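# Comparing two grippers without fooling yourself

Every gripper is wonderful on the vendor's bench. The trick is to make two of them do the same boring job until one stops being wonderful. I used the Plasurer and the Greltetti, both two-finger, both on the Skedon arm. 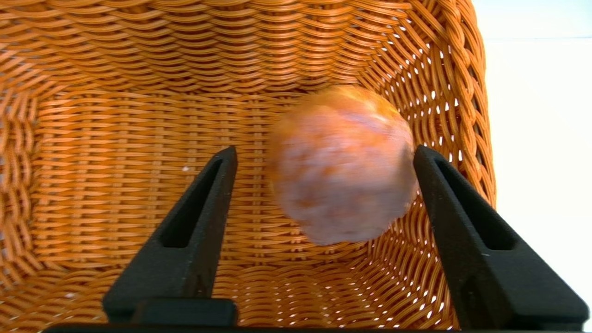 Pick a job with soft, round things in it. Cubes flatter everybody.

1. **Fix the height first.** Set the approach height once and save it in the controller. If you nudge it for one gripper, you have to rerun the other. You will want to skip this.
2. **Match the opening.** Start both at the same gap between the fingertips. The Greltetti counts its opening backwards, so 400 on its scale is nearly shut. I learned this from a plum.
3. **Run in blocks.** Do 10 picks, swap grippers, do 10 more. Long runs on one gripper mostly measure how bored you are.
4. **Log releases as well as grabs.** A clean grab followed by a sticky release is still a fail. I give it its own column.
5. **Check the wrist camera.** Fast drops smear at the default exposure. Shorten it and add light – the log viewer in Eshun won't warn you, it just files the smear under "object."
6. **Stop at 14 blocks each.** After that I start rooting for one of them.

Keep the raw logs. Mine came to 1520 lines, and I needed the ones I had nearly deleted.

If the scores come out close, look at the failures. The Plasurer missed early and the Greltetti let go late, and a late drop costs you more fruit.

*Last edited 30 June 2021*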